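Ticket: Vostach cell, card holder sorting
Opened by: Thodoris Triantafyllou
Status: still open

Hi all, me again! Since we moved card sorting onto the arms in May, I get over 2 stops a shift, mostly on the soft wallets. Used to be my hands doing this, now it's my hands on the reset button (fewer sore thumbs, I'll give it that).
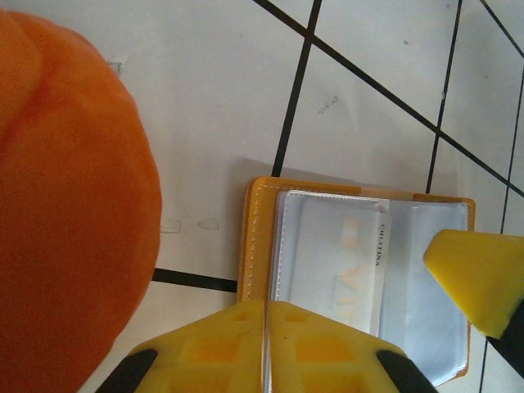

Yellow card holder, open, fingers at the sleeves.

Tried so far: slower close, setting 8 down to 2. Goken on the night shift swears the shiny plastic is the trouble. Could be! I'd like someone to check the grip limit too, it's at 4000 and I don't have the login.

Also, can floor staff get that login? Waiting on Tsakiris for every reset makes for a long Friday.

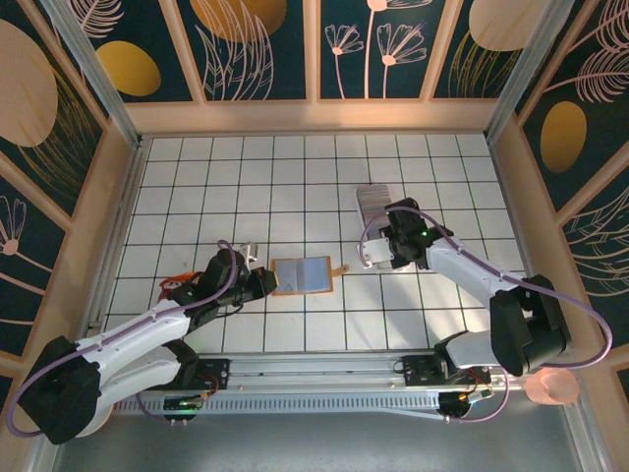 Next steps
Send me the login or call before 2, I'm at the cell till then.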